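Robots learn the ropes on a mock ward in Trasville

I spent Thursday morning at the Maihi lab in Trasville, where a small team is teaching a two-armed robot to help out with wheelchairs. I went expecting to see lots of people typing. What I got was Brodie Mudgway in a pair of sensor gloves, moving his arms about while the robot copied him.

Each go at the job gets recorded, and the robot will later be trained on the lot. They've saved 243 good runs since February, and plenty more that went in the bin. Brodie says his shoulders know about every single one!
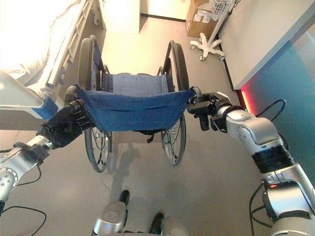
Carleen Merrick, who runs the project, told me the wheelchair is a pig of a thing to learn on. Fabric gives when you pull it, frames don't, and a person feels the difference without thinking. The robot has to pick that up from watching Brodie's arms – mistakes and all, within reason.

I had a go myself (badly). There's a tiny delay between your hand and the robot's, and I kept overshooting like a learner driver. Brodie was very kind about it and deleted my run straight away.

The team wants 1216 runs before they let the robot try it alone, and a care home in Gultmont has asked to come and see it then. I've asked if I can tag along.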